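Posted in: Bench Notes / Adhesives & Sealants
December — posted by the wet bench

Sealant strips, batch 2 — why do they keep lifting
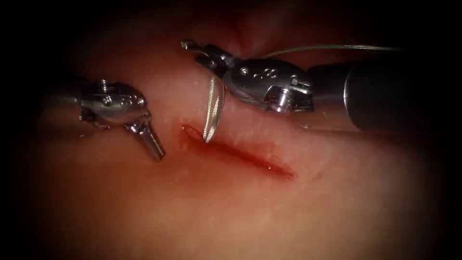
Back on the Bradix strips today. Batch 1 let go at the ends every time, middle held fine, so this round I cut the corners round and left everything else alone. Same gelatin blocks, same saline, same 135 g weight on top while they set. One thing I keep coming back to is that our blocks are flat and dry-ish and real tissue is neither. Look at the surface round that cut, rounded and shiny, and the edges of the slit already a bit apart with blood lining it. A strip laid over that has to bend over the bulge and grab onto something wet at the same time. We test the wet part (sort of). We don't test the bend at all. So the flat numbers are probably flattering us.

Mixing notes. Powder from the new tub, Luik lot, the old tub is clumpy and should go in the bin. Warm water first THEN powder, I did it the other way round in the morning and got lumps the size of peas. Sieved, gave up, started over. Second pot was smooth. Poured at 2 mm on the glass, lid on overnight. The left end of the glass still sits low — shim it before the next pour or one end of every sheet comes out fat.

Cutting. New blade halfway through, should of changed it sooner, the first few strips have a ragged edge and I've marked those with a dot. Don't mix them in with the good ones.

Pull test. Peel rig at the slow setting. Best strip let go at 217 on the gauge, that's a round corner one, good edge. Square corner leftovers from batch 1 were well under that. Rounding helps then, or the new powder does, and I changed both without meaning to. Annoying. Need to run round corners on old powder before anyone quotes the 217 to Premisia. If the old tub is past using then square corners on the new lot, same thing from the other end.

Soak test. Strips in saline on the warm plate, checked at 600 seconds. Ends curl up a bit, middle stays down. One slid right off the block when I tilted the dish, but that was a dotted one so I'm not counting it. Backing film goes cloudy in the soak, don't know if that matters, nothing in the Pondedcombe notes on it that I could find.

For the bend problem: cast some blocks in the bottom of a round bowl, turn them out, cut the slit after. Wet the top with a brush just before the strip goes on. Gelatin will want to be stiffer or the dome sags. Small soup bowls from the kitchen would do, label them afterwards so they don't go back.

Also
— saline nearly out
— peel rig clamp is slipping again, wrapped it in tape for now
— warm plate reads high, use the stick thermometer
— whoever has the good tweezers, I need them
— write up batch 1 propperly before I forget what the dots meant that time

Next pour tomorrow first thing if the glass is level. Old powder, round corners, then the bowls.

3 comments

peelrig_user: Clamp was slipping for me last month too, it's the rubber pad. There are spares in the drawer under the balance.

benchtwo: For domes try letting the gelatin set in the fridge with the bowl propped level. Mine slumped on the bench. Also wet them before you cut and see if the slit behaves any different.

sol_gel: Cloudy film is water getting in, we saw the same thing with the thin backing. Went clear again once it dried, peel was the same after.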